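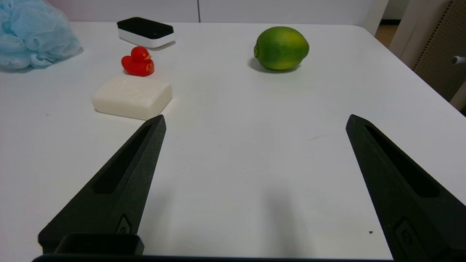

Gatach is a naming and sorting guide for small household items laid out on a plain tabletop. It fixes one label per item, one bin per label, and a short set of rules for things that look like something else. Bath items and food items are mixed on purpose, so a white bar of soap can lie right in front of a red rubber duck with a green lime further over on the right, and all three need labels that hold up without a neighbor for context. The guide covers 20 labels. This file documents the ones in the bath and food groups and the open problems with them.

## Status

- Version: 11
- Labels: 20
- Label file: `labels.csv`
- Rules file: `rules.md`
- Last full pass over the rules: November

## Labels, bath group

| label | use for | do not use for |
|---|---|---|
| `soap_bar` | solid soap, any color | dish sponge, eraser |
| `bath_pouf` | gathered mesh, with or without cord | flat washcloth |
| `rubber_duck` | any color, any size | other bath animals |

`bath_pouf` was `loofah` up to version 8. The old label is still accepted on import and gets rewritten. If you have local notes with `loofah`, leave them.

## Labels, food group

| label | use for | do not use for |
|---|---|---|
| `apple` | real or toy | tomato |
| `lime` | real or toy, green through yellow-green | lemon, avocado |
| `cream_puff` | filled pastry, glazed or plain | macaron, bun |
| `bowl` | open round vessel, any material | cup, lid |

`bowl` sits in the food group for bin reasons only. It goes to the same shelf.

## Toy or real

There is no separate label for toy food. A toy lime is `lime` with `toy=1`. Set the flag when you are sure and leave it blank otherwise - do not write 0 to mean "not sure". Blank and 0 are different values and the Tetcombe import treats them differently. 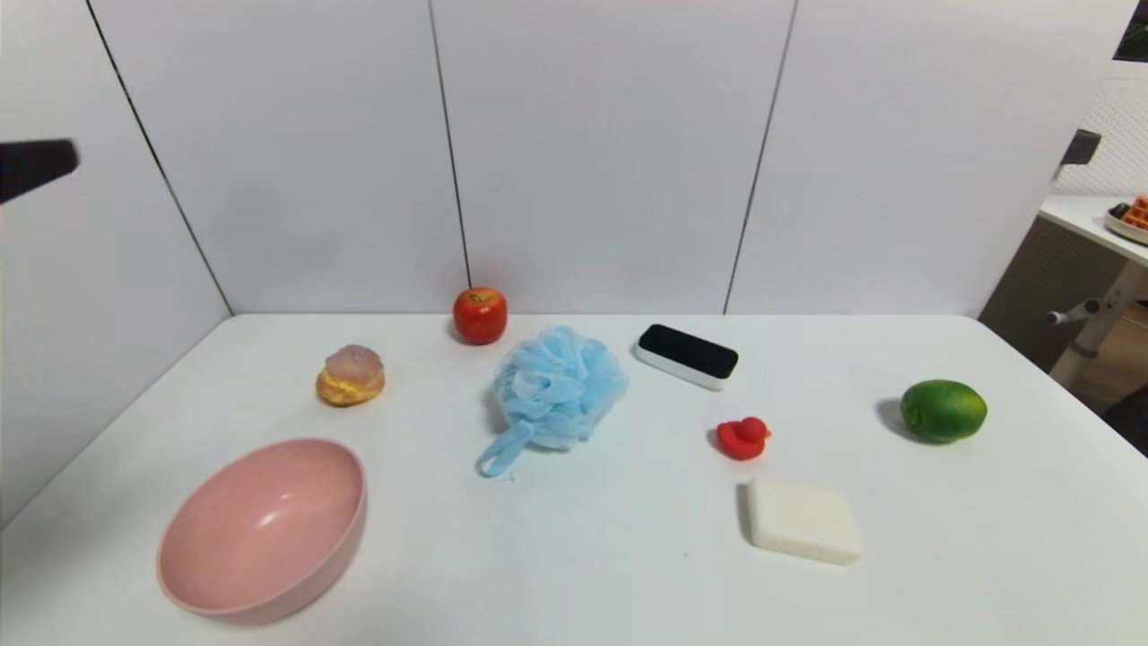 *Adis*

## Layout rules

1. Leave a gap between items. The red apple near the back and the blue pouf in front of it are close enough - tighter than that and the pouf netting starts to hide its neighbor.
2. Bowls stand upright and empty. The pink one at the front left is well clear of the cream puff.
3. Cords and loops stay with their item and are not labeled. The pouf cord counts as pouf.
4. Soap may lie at any angle.
5. Shadows are ignored.

## Unresolved items

The flat rectangular thing with the glossy black top and white body has no agreed name. Two readings are in the notes, a pad and a sponge holder. Neither is confirmed, so it is filed as `device_flat` in group `other`. Please do not rename it locally.

Color is free text and that was a mistake. "Light blue", "pale blue" and "sky" all occur for the same pouf. Version 12 will move to a fixed list.

## Limits

- Item IDs run up to 1,000 and are not reused after deletion.
- Item size is not recorded.
- Item names are in US English only. The Marar word list is kept in its own folder and is not in sync with this one.

## Changes in this version

- `cream_puff` added, split off from `pastry`
- `toy` flag moved from the label to the item
- fixed sort order in `labels.csv`
- removed `sponge_wet`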